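Where Students Study at Home
Benedek Hajdu, 2023-12-03

2. Results
I gave my questionnaire to 50 students in the Clalten hall of residence, and 40 of them returned it. Most answered that they study in the bedroom. I had expected the library to be more popular, but it closes early and the walk is long.

The kitchen was the second most common place, and the reason was nearly always the light. Students also wrote that they like to have tea near. The weak point is storage, as there are no shelves for study things. A flat black object pushed to the back corner of a marble countertop takes the space where a notebook could lie open. I will ask about this again in January.

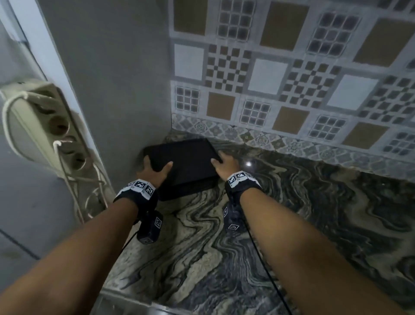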